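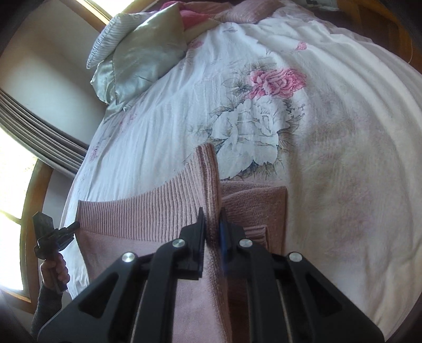
What's the best way to fold a chunky sweater so it doesn't stretch out? Lay it flat on the bed, fold the sleeves straight across the back, bring the hem up in thirds and store it lying down, never on a hanger.

I know, I know, half of you have been doing this since you were twelve. I was a hanger person until embarrassingly recently. I hung everything! Sweaters, cardigans, a knitted dress that now comes down to my ankles and has shoulders like a coat rack. Then I spent most of November getting the winter clothes out of the attic and back into the bedroom, and somewhere around the third bin I decided I was going to do it properly this year.

So the bed is now my folding table. I did try the dining table first, but it's too narrow for anything with long sleeves and I kept finding toast crumbs in the ribbing. The bed is bigger, and I like working on the floral duvet (white, with the big pink rose on it, the one my sister calls the hotel curtains). Pink knits look lovely on it too, which has no practical value at all, but it makes the job more cheerful.

My way of going about it, for anybody who asked after the closet post:

I smooth the whole thing out first with the flat of my hand, working from the middle out to the sides. Ribbed bands are the fussy part. They want to bunch up and go wavy, and if you fold them wavy they stay wavy, so I pull them straight and give them a little pat. Then the sleeves go in. On a thin sweater I cross them over each other, but on a thick one that makes a huge lump in the middle, so I fold each sleeve back on itself and keep it to its own side. Then thirds, from the bottom up. If it's a really bulky one I only fold it in half and let it have a shelf to itself like the diva it is.

Don't press down hard on the stack! I used to lean on mine with my whole forearm to get the drawer shut and then wonder why everything had a crease across the chest in January.

Speaking of drawers. I finally bought the Kikthorpe chest from the secondhand place in Cheetham, the one I went back to visit 2 times before I gave in. It was $138 and the bottom drawer sticks, but the drawers are deep and they don't have that weird perfume smell old furniture sometimes gets. I rubbed a candle stub along the runners and it's better. Not fixed, better. The old Bisley cabinet has moved to the landing and now holds wrapping paper, batteries and every phone charger this family has ever owned.

I did count the sweaters, since my husband bet me there were more than twenty. There are 17. I'd like that on the record. (He says cardigans should count. They have buttons, so they don't.)

Two went in the donation bag, both scratchy, both bought in a sale when I was hungry. One more is on probation. It's a mustard turtleneck that I love in theory, but every time I put it on I take it off again before I get to the front door. If I haven't worn it by the time the snow's gone, it's leaving.

For pilling I use one of those little Pokside fabric combs. You hold the knit flat with one hand and drag the comb lightly the same way, short strokes, and a disgusting amount of fuzz comes off. I've heard the electric ones are faster, but I put a hole in a sleeve with one years ago and I haven't forgiven the whole category.

Next up is scarves and hats, which live in a basket by the back door and have basically turned into one large scarf-hat. I'll probably need a cup of coffee and a podcast for that. If you have a way of storing gloves so that both of them are still there the next time you look, please tell me.

Comments (4)

Elsie Furnival
Binder clips for the gloves! One clip per pair, then drop them all in a shoebox. Mine have survived two winters like that.

knitsandgrits
Team cardigans count, sorry. Also try rolling the thin ones. I get twice as many in a drawer.

Marjie
Where did you get the duvet cover? I've been looking for one with big roses forever.

Elsie Furnival
And keep the mustard one, you'll miss it the minute it's gone.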